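Workshop > Tables > White Tops FAQ

Filed under: Surfaces, Straight Answers

Does the Tultwood white top really hide rings?
Tultwood says so. I'd use a coaster. A matte finish hides glare, and I've yet to see one that hides coffee.

Is the Cloltine spray worth buying?
At 12 dollars a bottle, I doubt it. Dish soap and a soft cloth do the same job on mine. 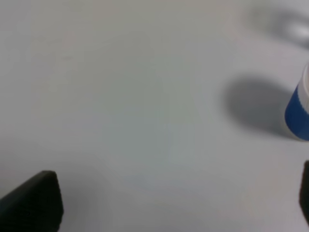 Will a white top turn yellow?
Ask again in a few years. The leaflet promises 144 months, and I'd like to know who waited that long to check. Keep it out of strong sun anyway.

Can I put a hot cup straight down?
The seller says yes. I wouldn't.

Comments (2)

Grulus: Mine looks gray by lunch and cream by evening. Same table.

Gál: Soap left streaks on mine. Rinse it twice.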